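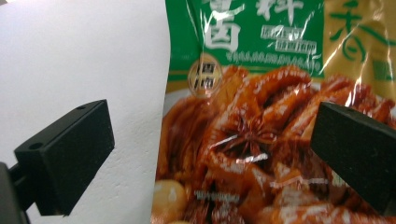
Grocery stores should be made to put the price per ounce in type as large as the price itself. The store I use in Treltport prints it in a corner of the shelf tag, in gray, and I need my reading glasses to find it.

Last April my usual crackers went from 120 grams to 100. The price stayed the same — so did the front of the bag. I don't object to paying more when costs go up. I object to having to work it out in the aisle.

My neighbor Nasrin Tabrizi thinks shoppers should just read the label. Most of us have a bus to catch.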